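# 更新の手続きって、どのくらい前から動けばいいんでしょう(旅券の残り期間とか、もろもろ)

投稿者:ねぎま三号

はじめまして。いつも読むだけだったんですが、どうにも自分では決められなくなってきたので書かせてください。

来年の春に、ちょっと長めの旅行を考えています。長めといっても21日間なので、バックパッカーの方たちから見たら短いと思うんですが、会社勤めのわたしにとっては人生最長です!行き先はまだ半分くらいしか固まっていなくて、最初の6泊だけは宿を押さえました。Ruronという予約サイトで取ったんですが、予約確認のメールに「渡航先によっては旅券の残存有効期間が必要です」と小さく書いてあって、そこで初めて自分の旅券の期限を確認したんです。

そしたら、旅行から帰ってくる時点で残りが四か月ちょっとしかない。

期限が切れてさえいなければいいんだと、ずっと思い込んでいました。前に使ったときは新婚旅行で、手配は全部相手まかせだったので、こういうことを自分で調べた経験がほとんどないんです。検索すると「三か月あれば大丈夫」「六か月ないと搭乗を断られる」「入国時点で数える」「出国時点で数える」といろいろ出てきて、読めば読むほどわからなくなりました。

それともうひとつ悩んでいるのが名前のことです。いまの旅券は旧姓のままで、航空券はまだ買っていません。宿の予約は新しい姓で入れてしまいました。これって、更新のときに一緒に直せるものなんでしょうか。それとも別の手続きになるんでしょうか。 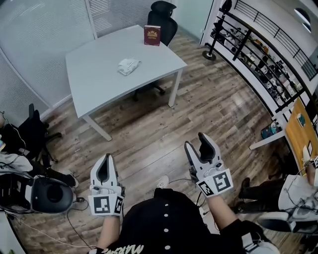 あと、写真です。証明写真って、みなさんどこで撮っていますか。駅前の機械で前に撮ったやつがすごく暗い顔で、できれば今回はもう少しましな顔で十年過ごしたい……。自分で撮って印刷している人もいるみたいですが、窓口ではねられたりしませんか?

まとめると、

- 残り四か月なら、更新してから行ったほうがいいのか
- 姓の変更は更新と一緒にできるのか
- 写真は自分で撮っても大丈夫か
- そもそもいつごろ申し込むのがいいのか

このへんを教えてもらえるとうれしいです。平日に休みを取るのがけっこう大変な職場なので、できれば窓口に行く回数は少なくしたいです。よろしくお願いします。

---

投稿者:坂の途中の豆腐屋

こんにちは。去年ほぼ同じ状況だったので、覚えているかぎりで書きますね。長くなります、すみません!

まず残存期間の話。数え方が国ごとに違うので、ネットの記事がばらばらなのは、書いている人がみんな違う国の話をしているからだと思います。入国する日から数えるところもあれば、その国を出る日から数えるところもあるし、「滞在期間中有効ならOK」というところもあります。だから「何か月あれば安心」という答えを探すより、行く国の大使館のページをひとつずつ見るのが結局早いです。乗り継ぎだけの国も忘れずに。わたしはこれを忘れていて、出発前の晩に青くなりました。

で、ねぎま三号さんの場合、行き先がまだ半分決まっていないんですよね。それなら迷わず更新しちゃったほうがいいと思います。残りが四か月だと、行き先を選ぶときに毎回「ここは大丈夫かな」と調べることになるし、あとから一か国足したくなったときに困ります。旅行の計画って、足したくなるものなので(わたしは足しました)。

更新の時期ですが、残りが一年を切っていれば切り替えの申請ができるはずです。期限ぎりぎりまで待つ必要はありません。受け取りまでの日数は地域や時期で変わるので、住んでいるところの窓口の案内を見てください。わたしのときは夏休み前で混んでいて、思っていたより待ちました。春の旅行なら、年内に済ませておくと気持ちがだいぶ楽です。年明けから三月にかけては卒業旅行の人たちと重なります。

姓のことは、わたしも結婚後だったので同じでした。期限まで待たなくても、氏名が変わったときは新しく作り直せます。やり方は二通りあって、

1. 新しく十年(または五年)のものを申請する
2. いまの期限をそのまま引き継いで、名前だけ新しくしたものを出してもらう

二つめのほうが手数料は安いんですが、期限が延びないので、今回はひとつめ一択だと思います。安いほうにつられると、残り四か月の新品を手に入れることになります……。窓口の人がちゃんと説明してくれるとは思いますけどね。

必要な書類に戸籍謄本が入ります。これが意外とくせもので、本籍が遠いと取り寄せに時間がかかることがあります。わたしは本籍が実家のほうのままで、郵送でお願いしたら、返信用封筒の切手を貼り忘れて一往復よけいにかかりました。いまは近くの役所で取れる場合もあるみたいなので、先に電話で聞いてみてください。これだけは先に手元に用意しておくと、あとは本当にすぐです。

航空券は、新しい旅券の名前で買ってくださいね。古いほうで買ってしまうと、名前の変更に手数料を取られたり、買い直しになったりします。宿は新しい姓で入れているとのことなので、そのままで大丈夫だと思います。

それから、古い旅券は申請のときに必ず持っていくこと。穴をあけて返してもらえます。わたしは思い出のスタンプがいっぱい押してあったので、返ってきたときちょっとほっとしました。いまは引き出しの中で、古い通帳と一緒に眠っています。

---

投稿者:gyoza_600

写真だけ。

自分で撮って出しました。通りました。白い壁の前で、昼間、窓に向かって立つ。影が後ろに出ないように壁から少し離れる。前髪は目にかからないように。歯は見せない。サイズは窓口の見本と同じ寸法で印刷して、顔の大きさも測る。顔が大きすぎて一回やり直しました。

紙は写真用の紙で。普通紙に印刷して持ってきて断られている人を横で見ました。

---

投稿者:みずたまり観測員

もう詳しく出ているので補足です。あと、自分の失敗談も少し。

わたしは写真館派です。駅前のKedallowという小さなお店で撮ったんですが、2,063円でした。機械よりは高いけれど、首の傾きとか肩の高さとかを直してくれるし、三回くらい撮ったなかから選ばせてくれて、結果としてかなり人間らしい顔になりました(前のは指名手配みたいでした)。十年つきあう顔なので、ねぎま三号さんみたいに前回で懲りている方には写真館をおすすめしたいです。服は白っぽいものだと背景と混ざるので、濃い色がいいですよと言われました。白いブラウスで行ってしまって、お店の黒い上着を借りました。

窓口に行く回数の話ですが、いまはオンラインで申請できることが増えているので、うまくいけば受け取りの一回だけで済みます。ただ、マイナンバーカードと、暗証番号を覚えていることが条件になります。わたしは暗証番号を三回間違えてロックされ、その解除のために役所に行く羽目になったので、結局二回出かけました。平日休みが取りにくいなら、先に暗証番号だけは確かめておいたほうがいいです!

受け取りは必ず本人です。家族に頼めません。申請のほうは代理の人に出してもらえる場合があるけれど、受け取りだけはだめ。そのかわり、日曜に受け取れる窓口がある地域もあるので、お住まいのところの案内を見てみてください。

署名のことも書いておきますね。申請書に書いたサインがそのまま旅券に載ります。わたしは深く考えずに急いで書いたら、最後の一文字がつぶれてしまって、十年間それです。漢字でもローマ字でもいいので、紙に何度か練習してから書くといいと思います。新しい姓はまだ手が慣れていないかもしれないし。

あとは、ローマ字のつづり。新しい姓に「おお」とか「ゆう」みたいな伸ばす音が入っている場合、Oを一つにするかOHにするかで悩むことがあります。一度決めると基本的に変えられないので、クレジットカードの表記と見比べてから決めるのがいいです。わたしはカードと旅券で一文字違っていて、海外の宿で毎回じーっと見比べられます。いまのところ断られたことはないけれど、あまり気持ちのいい時間ではないです。

それと、旅行前に古い旅券の番号で登録しているサービスがないか見直してください。わたしは航空会社のマイレージと、Galnessの旅行保険の二つが古い番号のままで、保険のほうは出発の三日前に気づいて電話しました。電話がなかなかつながらなくて、保留音の曲をすっかり覚えました。

---

投稿者:ねぎま三号

みなさん、ありがとうございます!こんなに詳しく教えてもらえると思っていなかったので、お昼休みに何度も読み返しています。

更新することに決めました。残り期間を引き継ぐやり方があるのは知らなくて、たぶん何も知らずに行ったら「安いほうで」と言っていたと思います。あぶなかった。

さっき戸籍のことを役所に電話で聞いたら、うちは本籍が隣の県なんですが、近くの役所でも取れるそうです。本人が窓口に来てくださいとのことだったので、半休を一回使います。写真は、gyoza_600さんの方法で一度試してみて、だめだったら写真館に行くことにします。濃い色の服ですね、了解です。

暗証番号は……自信がないです。二つあるほうの、長いほうが出てきません。戸籍を取りに行くついでに、そっちも聞いてきます。

姓に「おお」が入っているので、ローマ字の話は読みながら変な声が出ました。カードはOが一つだったので、それに合わせようと思います。

---

投稿者:坂の途中の豆腐屋

よかった!長いほうの暗証番号、わたしも忘れてました。役所で初期化してもらうときは本人確認の書類がいるので、免許証も持っていってくださいね。

あと書き忘れていたんですが、旅券のカバーを使うなら、空港では外してくださいと言われることが多いです。わたしはCoelhoの革のをつけていたら、ぴったりすぎて列の先頭で外れなくなって、後ろの人に申し訳なかったです。ゆるめのをおすすめします。

春の旅行、楽しんできてください〜。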